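District Diary, February
Office of the Clerk, Povellow Unified Schools

The board met at 6 p.m. in the Huvurberg Road annex. Public comment on the proposed attendance boundaries was heard first. The sign-up sheet closed with 70 names, and each speaker was given two minutes. Most spoke against moving the Grewal neighborhood out of its present elementary zone. Several asked that the bus schedule be published before any vote is taken – a request this office has now received in writing as well.

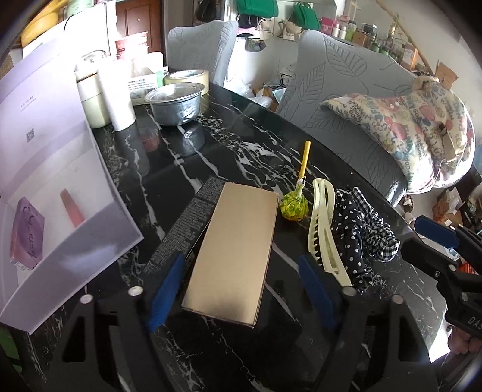
Gold box, lollipop and hair clip on the black marble table.

The petition on the boundary question was entered into the record with 2561 signatures. Board policy requires 2000 for a matter to be placed on the agenda, and the clerk confirmed that the threshold had been met. A motion to hold a second hearing was carried. The motion to delay the vote until summer failed.

The contract with Urkel for the new enrollment system was moved to next month. Legal review of the privacy section is almost complete, and pages 4 through 9 are still to be returned.
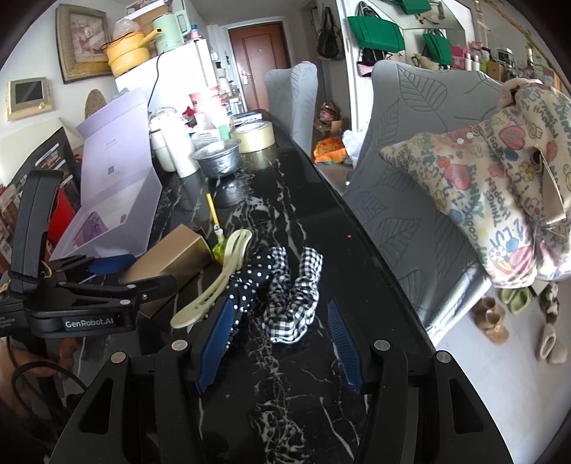

Gingham and polka-dot scrunchies, with a cream hair clip.

Minutes of the January meeting were approved with one correction to the roll call. The annex must be reserved again for the second hearing, with the side room opened for overflow seating. Adjourned at 10:40 p.m.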